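4.2 Window task with the Nokus kit

We rented the Nokus hand-held kit, two grippers with marker cubes, through Prellora. Setup per the vendor sheet, no changes. Window work was picked becuase glass is hard on marker tracking: cubes show up twice, once for real and once as a reflection. Firmware from May. Total of 794 clips kept after cleanup, 51 thrown out for lost tracking.

Figure 4a. Squeegee against the pane, right gripper. Left gripper low, near the ledge. Both cubes also reflected in the glass.

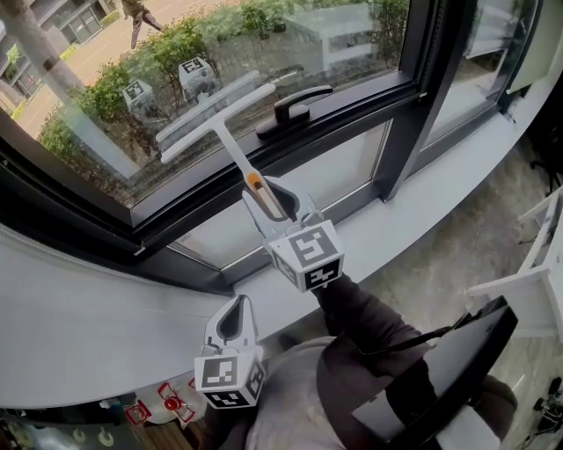

4.3 Grip and reach

Curved fingers, thin handles. Worked better than we expected going in. Ahn's older kit has flat fingers and we saw more slips there, though the two sets were not matched for operator. Long sleeves did not get in the way. Wrist angle near the frame did, and Colm Mulligan (operator on most clips) asked for a shorter trigger handle. Passed on to the vendor, no reply yet.

Figure 4b. Fingers closed on the stem of a T-shaped handle, marker cube just below the jaw. 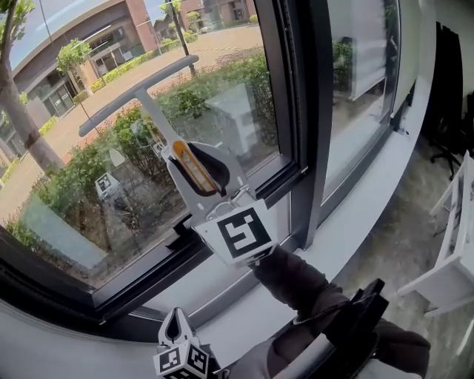
Does the kit need a second tracking camera for glass?
For most buyers one is enough. The Stornport software drops the mirrored cube by its flipped pattern, and the cases it misses are mostly short and can be cut by hand.

Price not compared here, see Secton 6.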